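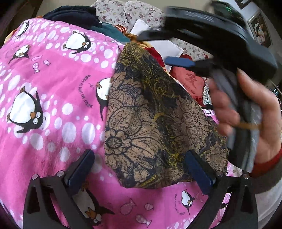
Reading time: 4 minutes

Nighat Butt has designed bedding for long enough to have opinions about flamingos. "They're finished," she says. "They were finished when I was told to draw four hundred of them, and I drew them anyway, and they sold. So what do I know?"

We are in the upstairs room she rents in Furkbridge, above a shop that sells vacuum cleaner parts and, for reasons she has never asked about, honey. The radiator is on in October as it is in July. There is one good chair and she gives it to me, then spends the next hour looking at it.

Butt draws repeats, the patterns that go round and round a length of cloth until somebody cuts it. If you have slept at a budget hotel or bought a child's duvet cover in the last decade, you may well have had your face on her work. She doesn't get a credit. "Who would read it? It would be on the label, next to the tumble dryer symbol."

She started at Jurnico, a bedding firm with a pattern library in the basement and a manager, Kamrul Ekanayake, who believed that any animal could be sold if it was facing the right way. "Kamrul had rules about this. Dogs face left. Owls face you. Nothing faces the pillow. I asked him where he got it from and he said experience, which meant he'd made it up on the train."

Her first job was to turn the animals. A print where everything stands upright has to be laid on the bed one way round, and people making beds in a hurry do not want to be told they have got it wrong. So the animals are tipped, some on their sides, some on their heads. "It's called a tossed layout. I spent 7 months tossing hedgehogs. My mother told people I was in textiles."

The hard part, she says, is the gaps. Fill the page with creatures and you will find, once it is printed, a pale river running down the middle of the cloth that you somehow missed on paper. The cure is small stuff: dots, leaves, stars, a fish if the subject allows. She calls these the crumbs. "Customers think they're buying a whale. Really they're buying crumbs, with a whale to take the blame."

She left Jurnico after a row about a badger. I ask for details and get none, beyond the fact that it was a perfectly good badger. Since then she has worked for herself, mostly for Gristedano, who want everything in grey, and for a smaller outfit called Etim, run by Zarmeena Usmani, who wants everything in every colour and wants it by Friday lunchtime whatever day you speak to her.

"Zarmeena rings up and says, can it be more cheerful? It was lemons. They had faces. I don't know how much more cheerful a lemon can get."

The pay is a flat fee. Her best seller, a fox asleep in a teapot, earned her £700 and has since turned up on curtains, a lunch bag and a dressing gown worn by the man who came to read her meter. Did she say anything to him? "I said it suited him. It didn't."

Her own bed, she admits when pushed, has a plain white cover. She tried sleeping under one of her patterns once and lay awake looking for the join. She found it a bit after three, just left of a tortoise, and got up to fix the drawing.

At the moment she is working on a set of snails for Etim, 86 of them, no two alike, pinned in sheets across the wall behind her. Some are upside down. One has been crossed out so firmly that the pen has gone through the paper.

"Too smug," she says, and asks if I have finished with the chair.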